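4.2 Working in shared rooms

These rules apply whenever the hand-held grippers are used in a room that other people also use. Read them with section 3 before the first session on a new site.

1. Tell everyone in the room that recording is about to start, including anyone seated away from the work table.
2. Keep stairs and doorways clear. Do not run cables across either.
3. Check both finger pads before you pick up the gripper. Replace a pad that is split or loose (part 1310).
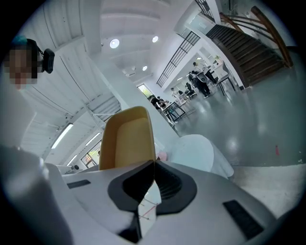
Corina Lüthi

Caution: The jaws can pinch. Keep fingers, hair and loose sleeves away from them, and never hand a gripper to another person with the jaws powered.

4. Put out only the items on the task sheet. For the table-setting task, a plate, a cup and a small dish are enough.
5. Stand close enough to reach every item without leaning on the table. Keep the marker cubes uncovered and let the cables hang clear of your hands.

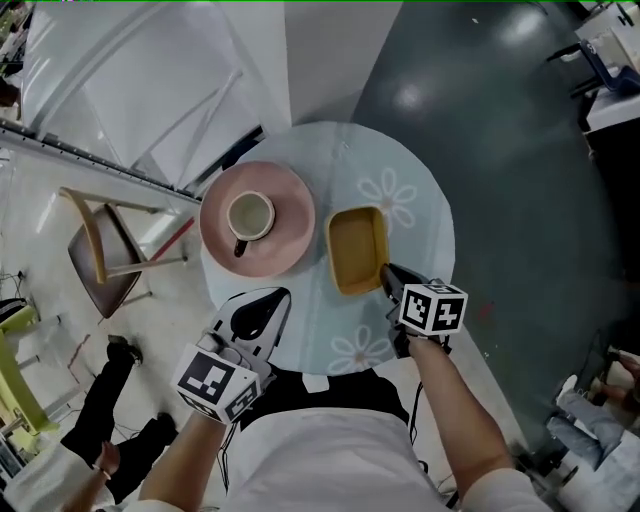
4.3 Stopping a session

1. Stop at once if anyone comes within reach of the grippers.
2. Lower both grippers to the table and open the jaws.
3. Switch off at the belt unit and write the reason in the Grakent log. Use code 103 for an interruption by another person.

Note: Do not restart until the operator and the site lead both agree.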